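Week whatever with the arm

Posted 2025-02-13

Quick one, lunch is nearly over and I said I'd write this up in November, so.

We do returns and lost property sorting for Birnholm, out at the Rimside building. Mixed junk, basically. People send back the wrong thing, or a thing falls out of a bag, and it all ends up in a tote and somebody on my team has to pick it out and decide where it goes. 440 totes on a bad day. My wrists know every one of them.

Now there's the arm. Still on trial, back room, one bin. Merle Tapsell looks after it and I get two afternoons a week back there with her, which I asked for. Better than hearing about it second hand in the break room.

What's changed so far – less than people feared, more than the managers say. There are 16 of us on days and no one's been let go. But two people who left weren't replaced, and everyone noticed. Leonie Prendergast went to the meeting and asked straight out who gets the easy totes once the arm is on the floor. No real answer. If it takes the boxes and bottles and we get teh tangled stuff all shift, thats a harder job for the same money. Pick rates were set on a mix. Needs writing down somewhere.

Good side: less bending. And I've learned to restart the thing, swap a bin, read the log. Bolger on nights wants the training too and hasn't been offered it. Should be. 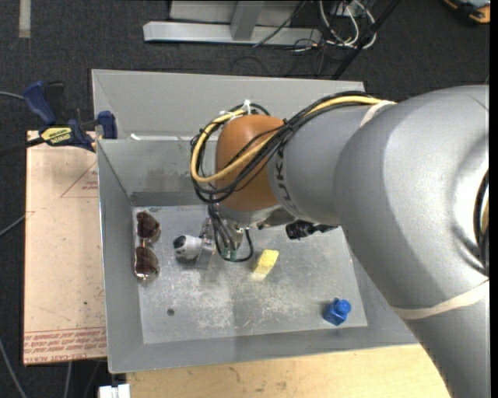 The KUKA over the test bin, sunglasses still to go.

Small stuff is what it's being tried on now. Me, I'd grab sunglasses without looking. Merle says lenses are a pain for it, shiny and dark, and she's got a list of things like that taped up by her desk.

Next meeting is after the trial ends. I'm bringing the pick rate question again, Leonie's bringing the one about nights. Right, bell's gone.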